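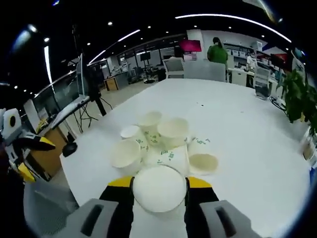
Figure 2. Gripper holding an upside-down paper cup, with more cups on the table behind.

Robotics / Field Trials
3 min read

4.2 Battery swaps on the Grerkgate course

I'll admit we got the swap times wrong at first. The Bullia is a tracked carrier meant to haul packs for a squad, and our plan had it running 8 hours on one battery. On gravel it did fine – on the wet slope behind Grerkgate it quit after 5. So we logged 336 runs with the stock Felier pack and then did the whole slope again with the heavier Gerlach one (my back still remembers October!). The Gerlach pack got us up the hill with charge to spare, but the carrier dug in more on soft turns, and I'd want wider tracks before sending it out with a full load. Section 4.3 has the turn data.

Back to top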